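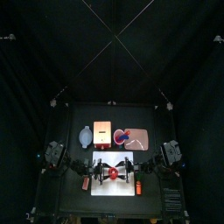 Two black arms meet over a silver plate, with a small red object between them. Photo: Nermin Duman

Evening courses return to Stullside in May

December 14, 2024

The Stullside Technical School will offer evening courses again from next May, after a break of two years. The town council has agreed to pay for the heating and for the teachers' hours until the end of the school year.

The school was opened in 1903 by the MacAulay family, and for a long time its evening classes were better known than the day ones. In the last full year more than 900 adults took part. Most of them came from Stullside and Droseck.

"We have received many letters from people who want to finish what they started," said the head of the school, Gavin Munro. The first courses will be bookkeeping, welding, English and electrical work.

Registration opens at the school office after the winter holidays. The late bus to Droseck will wait until the last class is over.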